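Home | Trips | Workshop notes | Kit reviews | Contact

Open day at Florklow: an afternoon with grippers
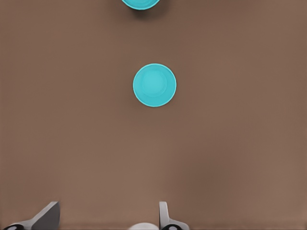 The wrist view in the simulator, gripper open and a turquoise cup ahead of the fingers.

Posted 8/26/18

I'd been meaning to get over to Florklow for ages, and the open day finally gave me a proper excuse. It's a bigger place than it looks from the road (the car park is dreadful, go early) and they'd laid on tea and a tray of flapjacks that I went back to more than once.

The bit I'd come for was upstairs, where Edem Boateng was letting people try the same little job with different grippers. You start on the simulator, picking up cups from a plain brown table, and if you don't make too much of a mess of it you get a go on the real arm next door. There were 4 grippers to choose from, and I was greedy and tried the lot!

First up was the Clemus, a two-finger one with a lovely wide opening. I got on with it straight away. You look straight down on the cup, so it's just a circle with a pale rim, and it took me a good few tries to stop clipping that rim on the way down. Edem's tip was to line up the gap between the fingers before dropping at all, and to ignore the height until the sideways bit was sorted. Much better after that.

The Radau was a different animal. It closes quickly and grips hard, which I'm sure is grand for metal parts, but I squashed a paper cup on the real arm and had to go and find the bin. There's a force setting that goes up to 64 and I'd left it on 60, so that one's on me. Turned right down it was fine, though I never felt I could trust it the way I did the Clemus.

I also had a go with a suction cup (hopeless on anything with a curved side, brilliant on boxes) and a soft three-finger thing that everybody in the queue wanted to squeeze. It was slow but very forgiving, and I'd have one at home tomorrow if they were cheaper.

We had a good natter afterwards about cameras. I'd always thought a camera on the wrist would be enough, but looking down from above I really struggled to judge how tall anything was. They've got a second view from the side on the real arm and I found myself using it for nearly everything.

Chap from Sales gave me a price list on the way out and I've put it in a drawer where it can't hurt me. They're doing another open day in November, with the bigger arms running downstairs, and I've already put my name down for the morning slot.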